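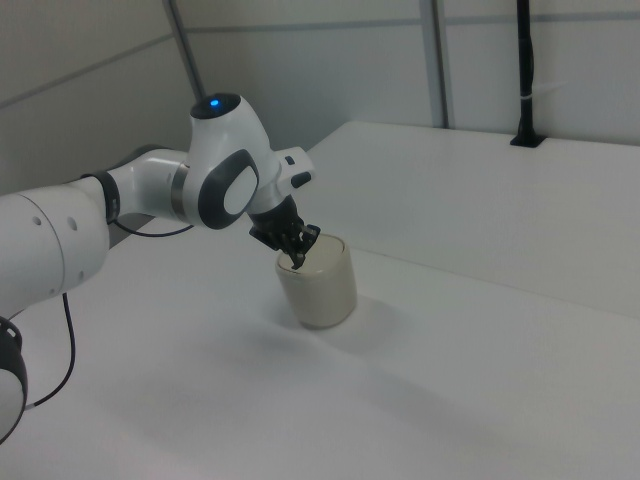

5 min read

Speaker notes, Bornia meetup, Oct 4, 2023

Hi everybody, I'm Mamta Mathur, and I spend my working days teaching a robot arm to do things my nephew could do when he was two. (Wait for the laugh. If there isn't one, keep going.)

So the task on the slide is the jar. Fingers at the rim, arm coming in from the side, white table. We picked it at Cillari because it sounds so easy! Reach over, get hold of the top, lift. I figured we'd be done by lunch and we were still on it in May.

There are two ways we show the arm what we want. The first is by hand. You put the arm in its floppy mode, grab it by the wrist and walk it through the move, and it records its joints the whole way. I love this one, you can feel it when the elbow doesn't want to go somewhere. The trouble is that your own arm is in the camera view for every second of it, so if you're training from video you've just taught the robot that jars come with a Mamta attached.

The second is remote control. We have a small leader arm on a desk, same joints, and whatever I do with it the big one copies. We call that setup Preline, please don't ask me why, it was named before I got there. Nice clean video, no elbows. But you lose touch completely. My first afternoon on it I pushed down on everything way too hard, and I had no idea until I looked at the force plot.

SLOW DOWN HERE, people always want the numbers.

We kept 1495 demos of the jar task. Of those, 127 were by hand and the rest were remote. A person who's new to the leader arm needs some 30 tries before their recordings are worth saving, so budget for that, and let them throw the early ones away without feeling bad about it.

Things I'd do differently:

Move the jar more. For the first 1000 demos we put it back in nearly the same spot each time, and the policy got very good at that spot. Slide it two inches and the arm went for thin air. Turn it, tip it a little, change who puts it down.

Keep the fumbles. If you miss the rim, back up and try again, and leave that in. We used to cut them, and then the robot had never seen anyone recover from a miss.

Pick one grip and write it down. I come in at an angle from the left and my coworker liked to come straight down. Both are fine! Mixed together they gave us an arm that hovered over the lid like it was trying to remember a phone number.

Check the cable before you start. You want enough slack for the wrist to turn all the way through the move, and I still forget this about once a week.

(If there's time: the Pandey gripper story. Short version only.)

Questions. Somebody will ask if by hand or remote is better. For anything with contact I start by hand so I know what the move feels like, then record the real set remotely. Leader arm is on the side table, come have a go during the break, and please put it back on its stand when you're finished.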